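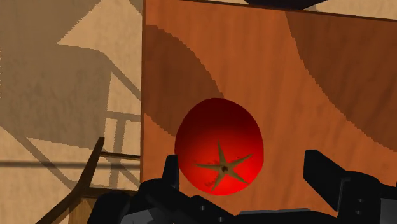
Still Clearing the Table
05/06/2022

Picking up a tomato is a job most people can do while talking on the phone. For a machine it is still a fair day's work, and much of the industry now does that work on a computer before it goes anywhere near a kitchen.

Numidero, which writes control software for robot arms, has spent the time since January on one household chore: putting the food away after a meal. The company built a simulated dining room with a wooden table, a chair and a gripper with two fingers. Then it ran the first part of the job, picking up a single item, 2407 times.

The attraction of simulation is plain enough. A dropped tomato costs nothing and leaves no mess. The light can be moved so that hard shadows fall across the table, and the software has to find the food anyway. The fruit can be turned stalk end up or stalk end sideways. The arm can be left to practise all night.

The trouble comes afterwards. A rendered tomato has a shape, a colour and a set weight, but the real ones in a bowl are all a bit different. One is hard and the next has gone soft underneath. Numidero says its arm now gets the simulated tomato off the table on 80 per cent of tries. It has not given a figure for real ones, and says it won't until it has tested on fruit from more than one shop.

Surdu has gone the other way. It does almost nothing in simulation and sends its machines into working sites, mainly packing rooms. Its arms lift punnets and trays, which are stiff, all one size and easy to grip. They do this well, and they do it for whole shifts. Loose produce still goes past them to people further down the line.

The same split shows up wherever you look. Shop-floor chores that can be made regular are mostly within reach. If the box is always the same box and arrives in the same place, a machine will move it. Household chores are rarely like that. Chairs get left out, somebody's bag is on the worktop, and the plate that was on the left yesterday is in the sink today.

Girkico, which sells a folding arm meant for home kitchens, admits as much in its own manual. The arm will load cups into a rack if the cups are set down on a mat first. In a trial at Konbridge, a block of supported flats, two kitchens had the arm fitted. Residents liked it, but over half of the time it saved went on laying out the mat.

None of the three firms would put a date on a machine that can clear a table by itself. Numidero's next round of tests adds a second tomato, touching the first.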